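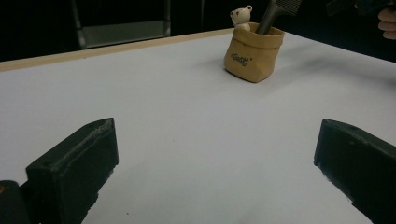
Grasp scoring module, where we are. Short version: retraining done, pipeline stable, thin handles still the weak spot. Most of May went on the perception side because the planner had nothing decent to plan on. The hard case for us is a tall thin thing leaning in a soft-looking container, like the dark grey handle in the tan pot with "best" on the front, with the little bear peeping over the rim right next to it. The scorer used to treat pot, bear and handle as one lump and put its top grasp on the lump. It now splits them on most of our test clips. The pot's shadow on the white table was also getting picked up as an edge, that's fixed, see below.

What got done

Segmentation. Swapped the old mask head for a smaller one, trained on our own wrist views plus the Flillotmont set. Training takes one night on the office machine instead of a long weekend. Masks on thin parts are cleaner, still a bit ragged where the head of a tool goes out of view. We pad those now and mark them as uncertain, so the planner can ask for another view before it commits.

Shadows. Added brightness changes and soft fake shadows to the training images. Crude but it did the job. Dim rooms with a dark background are fine now. Bright sun through a window not tested yet.

Data tooling. The Skelero importer is finished and documented. It lines up the two wrist streams with the head view, checks the clocks and throws out any episode where they drift apart. We now have 799 clean episodes through it. Rejected ones go in a seperate folder with a reason code so we can argue about them later. Oliwia Dudek wrote the viewer that sits on top, please do ask for a demo, it has saved us a lot of swearing.

Planner. New approach step for upright and leaning objects. It used to come in at one fixed angle, now it picks from a short list and scores each one against the container rim. Slower than we'd like. Around 36 milliseconds a candidate, fine for one arm, too slow for both together. Caching should help, code is half written.
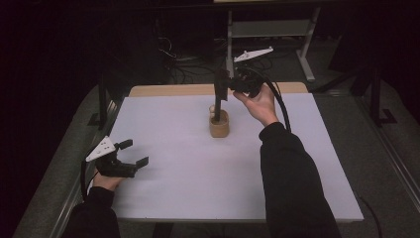 Head view: black rod in the tan paper cup, right gripper closed on the top end, left gripper open.

The rod-in-cup episodes are what we use to tune the release timing and the pull direction. The label we need is the moment the jaws close, and the head view alone is poor for that, the gripper body hides too much. So the label comes from the jaw encoder and the head view is only used for context. The idle hand is labelled as well now. Before, the model got confused by a second gripper hanging about with nothing in it and would sometimes predict a grasp for it. Adding an explicit "waiting" state sorted most of that out.

What didn't go to plan

Two things. First, the calibration file format changed in the middle of the period and part of the older data had to be converted by hand. Lost more time on that than I want to write down. There's a version number in the file header now, should have been there from the start.

Second, the hand-over to El Sherbiny is late. They need a stable interface for the grasp scores and we changed it twice. It is frozen now, they have the header files and a stub server to test against. No complaints back so far but they have only just started.

Budget

Staff time on plan. Compute under, because of the smaller mask head. I'd like to move the spare compute money to storage, the raw video is filling the disks faster than we guessed in the proposal. No change to the total. Can you confirm by email if that's ok or if Piltura needs the form filled in.

Next period

Caching in the planner, then two-arm timing.
Sunlight tests.
More thin and leaning objects, different containers, taller rims.
Proper numbers on held-out objects. What we have now is on objects the model has seen, so I've left the percentages out of this report on purpose.
Write up the importer so that othe groups can use it without phoning us.

Risks

Main one is two-arm speed. If caching doesn't get us there we drop to a coarser list of angles, which will cost us some grasps on the leaning objects. Would rather know early, so it goes first.

Viewer login details to follow separately.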